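Plimix cell layout kit, review after a month on our bench

Posted in April by Victor Okoth

Short version: good kit, mediocre paper, the rulebook that comes with it is worth more than the tape. Long version follows, typed between runs so forgive the spelling.

What you get. Roll of kraft paper, blue tape, a laminated sheet of cell rules, a login for the checklist pages. We paid 650 for the shared-workspace version. There's a smaller one for single arms. Skip it if you ever plan on adding a second arm, the rules for two are the whole point.

We run two arms over one table, picking and placing household stuff. Bottles and a wire rack this time. Before the kit our layout rule was "ask Shabani." Shabani Owino is good but he goes home at five.

Setup

Paper down first, no wrinkles, then the long tape lines, then the cross lines. Took most of a morning. Ours ended up five columns wide. The sheet says square up from the base plates and not from the table edge. We did it from the table edge. Did it again.

Rule 1 on the card is keep the taped area clear before anything moves under power. Easy rule, and it's the one people break most, because a taped grid looks like such a nice place to put down a coffee. Keep chargers and pendants off the paper. Side table is fine. 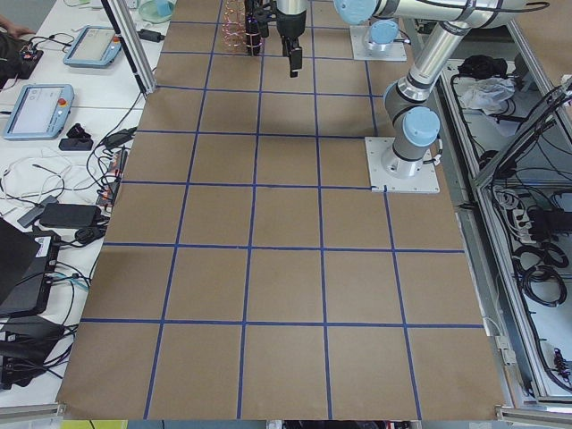
The rules card

This is where Plimix earns the money. One side is for people, other side is for the arms.

People side: say out loud which arm you are enabling. Pendant with the stop goes where you can reach it without leaning over the paper. Hands out past the tape before you call go. Nothing new there if you've read any of the actual standards, but the standards are long and this fits on a card. Gráinne Quinlan on our team does the safety paperwork and she read it twice looking for something to hate. Her one complaint: it says nothing about cables. At all. I agree with her. We have a lot of cables and a kit about tidy workspaces should have a line on where they run. Put it in the next version please.

Also the card is NOT a risk assessment and they do say so, in small type on the back. Should be big type on the front. Do your own.

Arm side: each square gets an owner. Shared squares get one arm at a time, other one parks. Log what starts where. We'd been skipping the log and our notes were useless, "bottle near rack" could mean anything. With squares you write down a square. A bottle can straddle a line, so the card has you log the square that holds the bigger part and add a mark for the overlap. Bit fussy. Works.

Tape and paper

Tape is a good strong blue, reads well from a wrist camera even with shiny objects next to it. Pulls up clean if you go slow. Edges get ragged though. We have a notch in one strip and a gap in another near the rack. The checklist says replace any strip with a visible tear before the next session and I'll admit we let that slide. Don't. If your software looks for those lines a torn one is a bad thing to feed it.

Paper scuffs. Matte, which is good for glare, but marks show. I'd buy the refill (37) at the same time as the kit, shipping is slow.

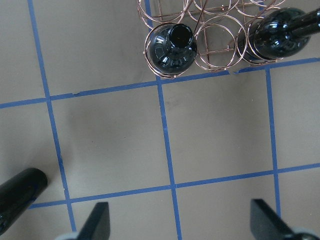
Wrist view over the grid: two bottles in the copper rack, a third at lower left across a tape line.

Glass

The card has a section on fragile objects and it's thin. Two lines. Lower the speed, pad the drop zone. Fine but what speed? Vilgot Ekström wrote our own limits on a sticky note and that sticky note is now the real rule, which is exaclty the situation I bought this thing to get out of.

Compared to Hadora

We tried the Hadora mat at our old place, 893 for the big one. Printed grid, wipes down, never tears. Nicer object. But the grid is fixed and there's no rules card, just a warranty leaflet. If you already have written procedures get the mat. If you don't, get Plimix.

Pros
Rules card
Tape shows up well on camera
Squares make the log usable

Cons
Nothing on cables
Glass section too short
Paper marks easily, refils slow to arrive

Would buy again, yes. Four out of five. Elvira Nina wants it noted that she voted three on account of redoing the tape.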